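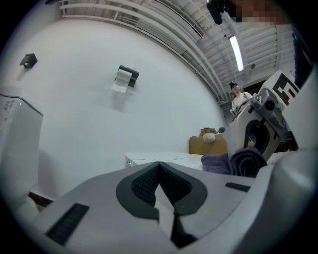

Tuvton Bathroom Swap – your questions

What is the swap?
It's a get-together where people bring spare tiles, taps, basins, mirrors and the like, and take home whatever they fancy. It began in Narkley with 16 people and a car boot full of blue tiles, and now we shift 2,000 items in a good year. I still love every minute of it!

Do I have to bring something?
No. Come and have a rummage. If you're halfway through doing up a bathroom, you'll find plenty of people happy to talk grout with you.

Can I bring half a box of tiles?
Yes please! Odd lots are often the first to go, as somebody is always two short for a splashback. Write the size on the box.

Do you take toilets?
We do, cistern and pan together, clean and with no cracks. Seats only if they're unused.

How will I get a bath home?
Stijn Stevens drives the van and covers Tuvton, Narkley and Brumden. Ask him on the day – the 2 pm run fills up fast.

Will someone help me fit it?
We can't do plumbing for you, but the Quintana evening class is brilliant for beginners (I finally learnt to seal a shower tray there).

What happens to leftovers?
Tiles go to the mosaic group in Brumden. Their last wall used 1,253 pieces and it's gorgeous.

When is the next one?
December, doors at 10 am. Bring a tape measure and your room sizes.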